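Hand-held gripper demonstration

Hand-held gripper demonstration is a way of showing a robot a manipulation task in which a person carries out the task with one or two grippers held in the hands. The robot itself need not be present. The movement of each gripper is recorded, together with the opening and closing of its fingers, and the recording is later used to train a control policy. The method belongs to the wider field of learning from demonstration, alongside kinesthetic teaching and teleoperation.

Background

In kinesthetic teaching the operator takes hold of the robot arm and moves it through the task while the joint positions are logged. The arm must be light enough to push, or its motors must compensate for gravity. In teleoperation the operator stands apart from the robot and steers it with a joystick, a headset or a smaller leader arm. Both methods yield data in the robot's own joint space, and both occupy a complete robot for as long as recording lasts.

Hand-held grippers separate the end of the arm from the rest of it. The operator supplies the motion, and only the pose of the gripper and the width of the opening are kept. Conversion to joint angles is done afterwards for whichever arm is to be used. Motions that the arm cannot reach, or cannot perform at the recorded speed, are discarded or slowed down at this stage.

Equipment

A typical hand-held unit consists of a handle, a trigger or lever, a pair of fingers matching those fitted to the robot, and some means of tracking. Tracking may be inertial, visual or a combination of the two. In marker-based systems a block printed with square fiducial patterns is fixed to the body of the gripper, and its position is calculated from the images of one or more cameras. Patterns on several faces allow the block to be followed as the wrist turns. 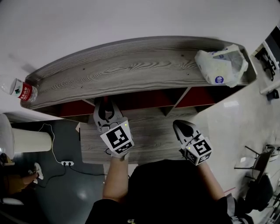 For two-handed tasks both grippers must be expressed in a common coordinate frame. Errors in the relative pose of the hands are more damaging than errors shared by both, as they change the distance between the fingertips when an object is held jointly or passed across.

Recording procedure

A session begins with calibration of the cameras and of the finger opening. The Gudance procedure, set out by Aranka Bodnár and Baldur Thygesen, calls for 30 demonstrations of each task, with the objects moved between attempts. Tracking is sampled at 15 readings per second in that procedure, and recordings with a gap of more than 9 consecutive readings are rejected. Shorter gaps are filled by interpolation.

Limitations

The operator feels contact forces through the handle, but a basic unit does not record them. Tasks that depend on controlled pressure, such as wiping or inserting a tight plug, may therefore transfer poorly. Markers can also be hidden by the operator's arms or by furniture.

See also

Imitation learning
Motion capture
Teleoperation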